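Monthly Walkthrough Checklist, Receiving and Packing Area
Site: Hivgate, Building 3
Walked by: Elango Pinto
Comments reviewed by: Rafail Tsolakis

Ratings: OK, Fix, Watch

1. Exits and aisles
East exit door opens fully – OK
West exit door opens fully – Fix
Comment: West door drags on the threshold and takes a hard push. Same comment as last month. Work order is open with Brondirus and they have the part on order.
Aisle markings visible – Watch
Comment: Yellow tape is worn through by the scale. Still readable, but it won't last the winter.

2. Fire equipment
Extinguishers mounted and tagged – OK
Extinguisher 11, pin and seal – Fix
Comment: Seal missing. Gauge is in the green. Swapped with the spare from the office and tagged for service.
Nothing stored under sprinkler heads – OK

3. Electrical
Panel 437 clear for 3 feet in front – Fix
Comment: Two pallets of flattened boxes parked in front of it on Monday morning. Moved during the walk. Second shift needs to be told again, and I would like the floor painted there.
Cords and plugs – OK
Comment: One heat sealer cord replaced in November. No new damage found.

4. Benches and small parts 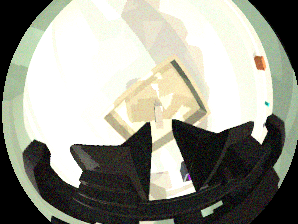
Bench tops are to be wiped down and cleared at the end of every shift, including the back of the bench where tape ends and staples collect. Check under the mats too. Blades go in the sharps box and never in a parts tray. Shallow trays, like the square beige one on the white surface, are fine for light parts, but do not stack them with anything inside. Replace any tray with a split corner.
Bench tops clear – OK
Sharps box less than three-quarters full – Watch
Trays free of cracks – Fix
Comment: Three cracked ones thrown out. Replacements requested from Plovamach.

5. Lifting and storage
Cartons over 40 pounds on lower shelves only – Fix
Comment: Found several on the third shelf, bay by the dock. Restacked.
Rack uprights undamaged – OK
Step stool feet – OK

6. First aid
Kit stocked and in date – Watch
Comment: Low on large bandages. Vi has the order sheet.
Eyewash runs clear – OK
Comment: Ran it for the full time. Left side is weaker than the right – please have maintenance look at it.

Reviewer notes (R. Tsolakis)
West door is the priority. If the part is not in by Monday, call Brondirus and ask for a temporary repair. Agree on painting the floor at the panel. Items marked Watch carry over to next month's sheet.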